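Clilen Support Portal
Ticket 382
Subject: Demo unit stops short of desk targets during visitor run
Product: Clilen mobile base, single arm, head sensor mast
Site: Kastia, second floor office
Opened by: Sultel Integration
Priority: High (open day booked)
Status: Pending customer
Reported: August 2019

Problem summary

Unit is configured for a visitor demonstration. Task is to enter the aisle between two office desks, stop at the left desk, read the sticky notes on a small board and announce the color of the note the visitor asks for. On the rehearsal visit the unit entered the aisle, slowed, and stopped before the goal pose with GOAL_BLOCKED. Repeated three times with the same result. The same task passed on our bench at Sultel before shipment.

Environment

Base firmware: no change since shipment
Map: recorded on site the day before rehearsal, building lights on
Speed limit: demo profile
Network: local access point, no internet
Visitors: standing behind the tape line at the door

Steps to reproduce

Load map kastia_office. Set start pose at the door. Send task READ_NOTE with target LEFT_DESK. Wait. Unit drives to the mouth of the aisle, pauses, replans twice and faults.

Log extract

nav: goal accepted LEFT_DESK
nav: corridor width check passed
costmap: obstacle layer updated
nav: replan 1
nav: replan 2
nav: no path within 2000 ms
task: READ_NOTE aborted, GOAL_BLOCKED

Entry 1, Clilen first line

Please confirm the footprint padding and the obstacle hold time. Default hold time is 8 seconds. If a person walks through the aisle just before the run, the cells stay marked until the hold expires or the sensor sees them clear. Please also confirm that the floor was added as a reflective surface when the map was recorded. Glossy floors return ghost points at low sun angles.

Entry 2, Sultel

Padding is 100 mm, as shipped. Hold time is default. Reflective surface option was off. We did not know the floor had a finish on it until we got there. Somebody from Kastia did walk through before the second attempt but not before the first or the third, so hold time does not explain all of it.

Entry 3, Clilen first line

Turn the reflective option on and record the map again. Do not edit the old map, the option is only read at record time. Send the new map and one log bundle.

Entry 4, Sultel

Recorded again with the option on. Ghost points in the open part of the floor are gone. Unit now gets farther into the aisle, then stops again. Same fault code. In the viewer there is a blocked patch next to the right desk that was not in the bench map. We built the bench mockup from Kastia's floor plan, and the plan has desks on it but no chairs.

Log bundle attached as bundle_b. Bundle_a is the rehearsal.

Entry 5, Clilen second line

Reviewed bundle_b. The patch is real geometry. The backrest of the right-hand chair is mesh and gives a partial return, so its outline shifts from scan to scan. With 100 mm padding the shifting outline closes the path on roughly every other update. The planner then has no stable route and times out.

Recommended changes:

1. Mark both chairs as keep-out zones in the map editor, with the chairs in their final position.
2. Reduce padding to the demo minimum in the aisle zone only. Leave it at 100 mm everywhere else.
3. Raise the replan timeout for READ_NOTE.
4. Do a hand clearance check before driving the unit in. Stand at the mouth of the aisle, extend both arms over the open floor and confirm reach to the near corner of the left desk. This is in the site visit guide under aisle checks.

Also send one view of the aisle from standing height, taken during step 4, so we can compare it with the zones you draw.

Entry 6, Sultel

Zones drawn. Padding changed in the aisle zone. Clearance check view follows.

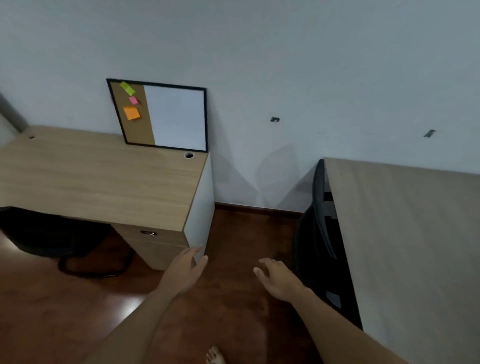

Dilek Aksoy

Aisle as set for the open day. Left hand is going to the corner of the white side panel, right hand is over the open floor. Left chair stays under its desk, right chair stays against the right desk. Target board is at the back of the left desktop, leaning on the wall, notes on the cork side: yellow-green, pink, orange. White side of the board is blank and will be left blank.

Question on the board. It leans back slightly. Does the note reader need it vertical? The announcement script has the names YELLOW, PINK and ORANGE.

Entry 7, Clilen second line

A slight lean is within tolerance for color. It would matter if you were reading text. Rename YELLOW to GREEN_YELLOW in the script or widen the hue band for that note, otherwise it may come back as UNKNOWN. The pink note is small, so set the stop pose closer to the desk if it is missed.

Your right keep-out zone should follow the full chair back including the curved outer part. In the map you sent it is drawn to the mesh only. Please extend it and save as a new version.

Entry 8, Sultel

Zone extended, saved as kastia_office_v3. Hue band widened. Next access to the floor is in September, we share the booking with Çınar and they have it until then. Will run READ_NOTE for each color and attach bundle_c.

Ticket set to Pending customer.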